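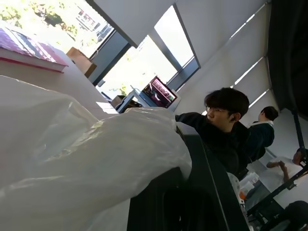
Ticket 1421: Blinds in Lalska room, glare on laptop screens
Status: Closed
Category: Building / Windows and blinds
Raised by: Leen Daher
Assigned to: Brock Boychuk
Site: Enura, second floor

Problem as reported

The blinds over the two large windows by the white table won't come down. The ones further along to the right are down and seem fine, apart from thin lines of light down the sides of each panel. With the two big windows bare, the middle one is so bright that anyone working on a laptop under it is looking straight into daylight. Turning the screen round doesn't help much. Books and small boxes are getting left on the table too and I'd rather the covers didn't fade.

Wall switch was pressed several times, no sound from either blind. It was working in the spring. Please can someone look before the room is booked again in August.

Leen

Comment, Brock Boychuk

Thanks, picked up. A few questions before I come up:

Are both dead, or does one of them click or twitch?
Is the switch the double one by the door or the single one on the window wall?
Has anyone unplugged anything under the table?

Comment, Leen Daher

Both dead. No click.
Double switch by the door. I didn't know there was another one.
Not that I know of. There are a lot of leads down there.

Comment, Brock Boychuk

The single switch on the window wall runs the two big windows. The double one by the door only runs the right-hand group, so pressing it won't do anything to the ones you want. The labels should say this but the one by the door has come off. Could you try the single switch? Hold it for a few seconds, a quick tap doesn't always take.

Comment, Leen Daher

Tried it. Left blind came down about a hand's width and stopped. Middle one did nothing. Left one has now gone back up on its own and won't move again.

Comment, Brock Boychuk

Going back up by itself is the obstruction cut-out. I'll come up at 4pm.

Site visit notes, Brock Boychuk

Checked power to both Flirow units. Fine.
Left blind: bottom bar was catching on the edge of the window handle, which had been left sticking out. Closed the handle fully. Blind now runs the whole way down and up. Did it five times.
Middle blind: motor had lost its lower limit. This model won't move at all if it has no limit stored. Reset at the head and set the drop again to 2000 mm. Ran down, stopped short, nearly 200 mm above the sill. Set it again with the blind pulled flat and it stopped in the right place.
Replaced the missing label by the door.
The table is pushed quite close to the glass. Anything tall standing under the middle window will catch the bar and send it back up, so please keep laptop stands and arms a bit further into the room.

Did not touch the right-hand group. The light down the sides is the gap between the fabric and the brackets. They were all fitted that way and I can't close it up without side channels.

Comment, Leen Daher

Both working this morning, thank you. Room is much easier on the eyes. Is there anything to be done about the side gaps? When the sun comes round they throw stripes across the table and one always lands on the screen.

Comment, Brock Boychuk

Side channels can be ordered but they have to go on every window in the run and that would need a quote. Li fitted them in the small meeting room and they do work. The cheaper thing to try first is swapping the end panel for a wider cloth, which would overlap the frame. I'll ask for a price on both.

The dark curtain at the far end can also be drawn across a bit more. It's on an ordinary track with no motor.

Comment, Leen Daher

Please do ask. I'll use the curtain for now.

Comment, Brock Boychuk

Price request sent, logged separately as ticket 81 on the purchasing list. Closing this one as the two blinds are fixed.

If a blind goes back up on its own again, check the window handle first, then hold the single switch down until it moves. If it does nothing at all, leave it alone and reopen this ticket with which window it is, counting from the left.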